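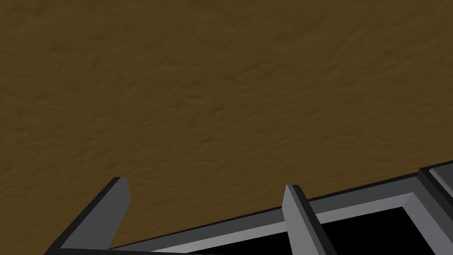 Figure 3. Simulated wrist view at the start of a trial in the Okden cell. The two fingers are apart, with nothing between them. The rippled brown surface is the ground texture, and the gray rim surrounds the black opening.

4.2 Setting up the simulated cell

I'll admit I put off writing this section, and then it grew into the one I'd most like to have read before we started! Everything runs in Plellov, our in-house simulator, on one machine we call Okden. It has a single arm, a two-finger gripper and a wrist view (Figure 3), and I was the one who looked after it from the first build through August.

The ground came first. We had started with a plain gray floor, and our policy got very comfortable with it, so I swapped in a bumpy brown texture whose color hardly changes from one side to the other. The bumps are purely visual (the collision mesh underneath is flat), and I left the seed fixed at 407 so that anyone rerunning our trials gets the same creases we did.

Next, the fingers. Their pads were modeled a little too thick in the files we got from Thongdee, and the gripper would report contact before the pads met. Oľga Čierny spotted it while stepping through a failed grasp one frame at a time, and we trimmed the pads in the mesh and reran the open and close check 23 times. It has behaved since. If you borrow our setup, please do that check before anything else, with the gripper empty and the wrist view turned on!

The wrist view needed more fussing than I expected. I wanted both fingertips visible along with a good stretch of ground beyond them, and every change to the mount angle traded one for the other. We settled on the angle used in Figure 3 and locked it in the Sostex config file.

Last comes upkeep. The contact cache fills up on long runs and the arm starts to jitter, so I restart the simulator every 3000 episodes and repeat the finger check before going on. We skipped that once, and episode 3272 ended with the wrist joint spinning against its limit. That batch is left out of the results in Section 5.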